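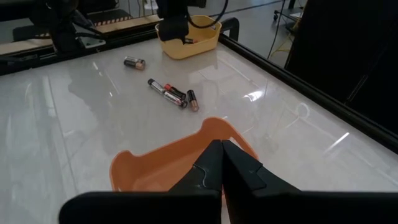 Cesta de plástico naranja sobre una mesa blanca con vetas grises.

El pasado mes de septiembre nos alojamos 2 noches en el albergue de Levside, un establecimiento de 61 plazas situado a las afueras de Ocampo. La reserva se efectuó con antelación y el importe total ascendió a 586 pesos por persona, desayuno incluido.

El acceso se realiza por la carretera de Irnari. Quienes viajen en transporte público deberán descender en la parada de Delcombe y continuar a pie por un camino señalizado – conviene llevar calzado adecuado, pues el último tramo es de grava. La recepción cierra a las nueve de la noche y no se admiten llegadas posteriores sin aviso previo.

Las habitaciones familiares disponen de baño propio y taquillas con llave. La ropa de cama está incluida; las toallas se alquilan aparte. El descanso fue correcto ambas noches, salvo por el ruido de las cañerías a primera hora.

El albergue se encuentra a 2,537 metros de altitud, por lo que se recomienda abrigo incluso en temporada cálida. Para estancias de fin de semana, la dirección solicita el pago de un anticipo, que se devuelve íntegramente si la cancelación se comunica por escrito con cinco días de antelación.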